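About Grirkamside Craft School

Grirkamside Craft School offers instruction in paper, card and simple packaging to adults and young people aged twelve and over. The school was founded by Blagoje Janevski, who remains its director and teaches the evening classes. Enrollment opens each October.

24 comments | 69 shares

Our Work

Students begin with the basic skills of the trade: measuring, scoring, folding, cutting and gluing. These are taught at the table, in groups of 5, and each student completes every step by hand. The first course ends with a set of labeled boxes and cards that the student designs and assembles without assistance.

Labels receive particular attention. A product label must sit straight, lie flat and remain attached through ordinary handling. Students practice on plain sheets before moving to printed cards, and they learn to judge how much glue a given weight of paper will accept. For most light card we teach the glue stick - liquid adhesives are introduced in the second course, together with bookcloth and heavier board.

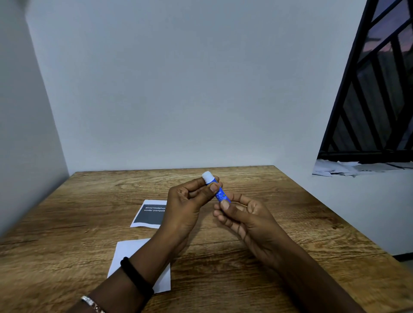
Materials and Supplies

The school provides paper, card, glue and cutting tools for all first-year classes. Printed practice labels are kept in the supply cabinet and may be used freely. Students are asked to replace the cap on any glue stick after use, to keep offcuts for the scrap tray and to leave the table clear for the next group.

Students in the second course purchase their own bone folder and steel ruler. A list of suitable tools is issued at registration.

The Trurach Room

Our paper library is housed in the Trurach Room and holds 1000 samples, arranged by weight and finish. It is open to enrolled students during class hours. Samples may be handled and compared at the reading desk, but they may not be cut or removed.

Partners and Support

The Kordestani Fund provides reduced tuition for students who would otherwise be unable to attend. Forix supplies the school with card stock and accepts 400 finished boxes each year for its small-parts range - an arrangement that gives advanced students experience in working to a fixed specification.

Inquiries about enrollment, reduced tuition and group visits should be addressed to the school office.

This website uses cookies to improve your visit. By continuing to browse, you agree to our use of cookies. Accept | Settings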